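Night bus to Jekville, December

Packing again. The ticket says one bag, and my feelings on the subject were not asked for. 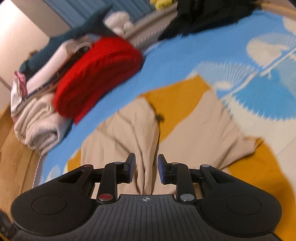 My sister's view, given over the phone, was that a person going away for 2 nights needs a toothbrush and a bit of shame, and that I should have booked the train like an adult. She took the train to Plutcombe last spring and still brings it up.

The train was $379. I looked at that number for a good long while, closed the laptop, opened it again in case it had come to its senses, and bought the bus. The bus leaves at 11:40 at night from behind the old Griveo store – the one with the letters missing – and gets in at an hour when even the bakeries in Jekville are still thinking it over. My seat confirmation is number 3254. I've written it on my hand, which my sister would also have a view on.

Cleared out the fridge for supper: half an onion, rice, the end of the Jang sauce. It tasted like a decision made by several people who weren't speaking. Ate it standing up.

Things still to do before 11: water the fern, find the good socks, call Mom back and tell her I'm taking the train. Also the heating. Last time I left it on the whole trip and came home to a very comfortable fern and a bill I kept in a drawer until June.

Raining now. Can't find the umbrella, and I have a feeling it's in Plutcombe.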